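Mobile Manipulation, Week 9: When the Robot Loses the Room

Welcome back! Today is my favorite session of the course, because we get to take a failure apart.

The Clurholm run was a simple fetch task in our Fesora simulator. Drive in, find the table, pick up an item, drive out. At step 400 the planner reported "target reached" and the base was nowhere near its target. No collision, no warning, no error code. A silent fault like that is the kind I want you to learn to smell.
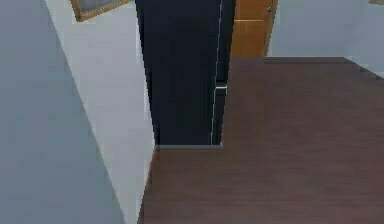
Start with the pose estimate. Localization in this run leaned on long straight edges, and a room has plenty of them: wall seams, door frames, table rims. Match the wrong edge once and every later update agrees with the mistake. The confidence score went UP after the bad match! Please plot that curve yourselves before Wednesday, it's a beauty.

The second problem was the stop rule. The Mfaume watchdog only trips when two sensors disagree, and both of ours were reading from the same wrong map. So the watchdog sat there perfectly happy while the base kept driving. On real hardware, with a person in the room, that is a safety incident.

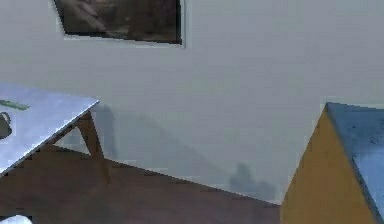
Fig. 2. Simulated room from the Clurholm run: trestle-style table at left, yellow and blue cabinet at right.

Things to try in the lab:
- Replay the log and find the first bad edge match.
- Add a check on wheel odometry that doesn't touch the map.
- Move the cabinet and run it again. Does the fault come back?

Reading: the Flaltgate notes, section 2, on shared-cause failures. Bring your plots, and bring your weird ones too!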